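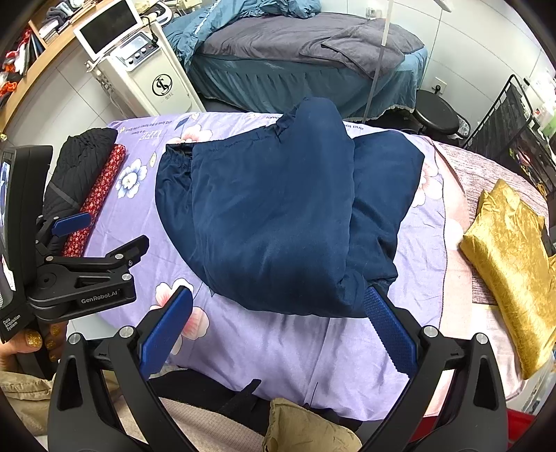

Lilibeth Quiambao has been collecting handheld demonstrations at Vomlow since June. Her present job is cloth: trousers, scarves, covers, lengths of satin, all folded on beds in ordinary working rooms. We spoke on 7/23/18 about how a folding task is shown to a robot by hand, and why her group gave up doing it by remote control.

The earlier method was a pair of arms driven from a desk, with the operator watching a screen. "For boxes it was fine," she says. "For cloth it was slow. You close the jaws, you lift, and you find you have two layers when you wanted one. With the tool in your hand you know that before you lift."

The present method uses two hand-held grippers, one per hand, with no arm attached. Each has a pair of jaws ending in blue textured pads. The demonstrator picks up, pinches, pulls and lays down the cloth with the jaws, and the recording is later turned into motions for an arm.

Quiambao is particular about the pads. "The pattern on the surface matters with satin. A smooth pad lets it creep. You do not see it creep, but the corner ends up short of where you put it."

The current set stands at 3,767 recorded folds, taken by 26 demonstrators. A usable fold in the trouser group has a median length of 47 seconds. She does not ask for speed. "If somebody is fast, they tend to use the tool like a hand, with a flick of the wrist. The arm cannot do the flick. I ask them to move as if the elbow were stiff."

Trousers with a gathered cuff are the item she brings up most. The elastic pulls the end of the leg into a bunch, and a dark lining inside dark cloth gives very little contrast. The instruction at Vomlow is to take the pinch at a lower corner of the bundle, well away from the cuff, and to square the legs only after the bulk has been pressed flat. Demonstrators who start at the cuff are asked to repeat.

Printed bedding is kept in the set on purpose. Large flowers and lettering under the garment give the vision model false edges, and Quiambao wants those in the training data from the start. "We had a plain grey table for the first month. The model learned the grey table."

The processing is done by Duarte Garcia, who worked on remote control at Pravthorpe before he joined. He still defends it for some uses. "With remote control you record the arm's own joints, so there is no question whether the arm can reach. With the handheld tool you have to check afterwards. Some folds are good folds and no arm of ours can follow them."

His check is a reach test, run in a program called Bakhtiari. It places a model of the arm at the edge of the bed and tries to follow both tool paths. A recording fails if either path goes out of range, or if the wrists would collide. Failed recordings are kept for the vision work - the images are still good - but are left out of the motion set.

Timing between the two hands is the other fault he looks for. In a fold, one hand often holds while the other pulls, and a small offset between the recordings makes the holding hand appear to let go early. Garcia has the demonstrator close both jaws together 2 times at the start of each session and lines up the recordings on that.

Replay takes place at Kollavmont, where the arms are. Garcia would not give a success rate for trousers, saying the test conditions had changed too often for a single figure to mean much. He did say that most failures come at the first pinch, when the jaws close on too little cloth or none.

Quiambao's answer to that is more first pinches. From next month each demonstrator will record short sessions containing only the approach and the grasp, with the garment dropped in a new heap every time. "The rest of the fold we have plenty of," she says. She has asked for more satin as well, and for a second pair of pads so that worn ones can be changed between sessions.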